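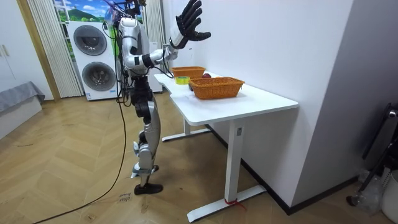 From the Names Desk

Well, the June question about middle names brought in up to 200 letters, and I've loved reading every one — thank you! Florencia Riquelme wrote that she was given her grandmother's name in the middle, and now all three of her girls carry it too. Shazia Talpur went the other way and let her son pick his own when he turned 10 (he chose Robin, after the bird).

Next time we're on to surnames that began as place names, so if yours came from a village or a hill or a river crossing, do write and tell me how your family says it. Letters by Fri 2 August, please.

Noelia Palacios

Search this site Go

Contact the Names Desk | © Trunport Newsletter | Back to top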